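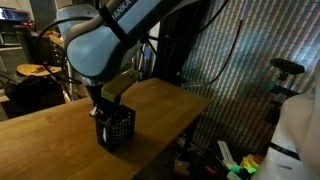 3.2 What people put where. I'll admit I came to this topic through my own messy house, so bear with me. Maysoun Tannous and I asked households in Misinton where small stuff lives when it has no drawer of its own, and the basket won by a mile! A black plastic one with square holes in its sides, like the one on the wooden table, came up again and again – people love being able to peek in without digging.

Cloths were trickier. Of the 80 people we talked to, only eight folded theirs every time, and I am sadly not one of them.
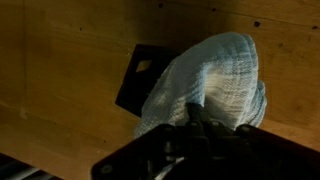 The rest just stuffed them in wherever there was room – and most seemed perfectly happy with that (Rochelle Ruddock, our second coder, wanted a "happy stuffer" category, and she got it). Tabletops came next, and we scored those by what was still lying out. 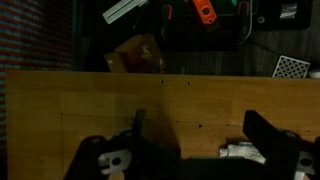
Figure 2. A wooden tabletop with a small silvery item on it.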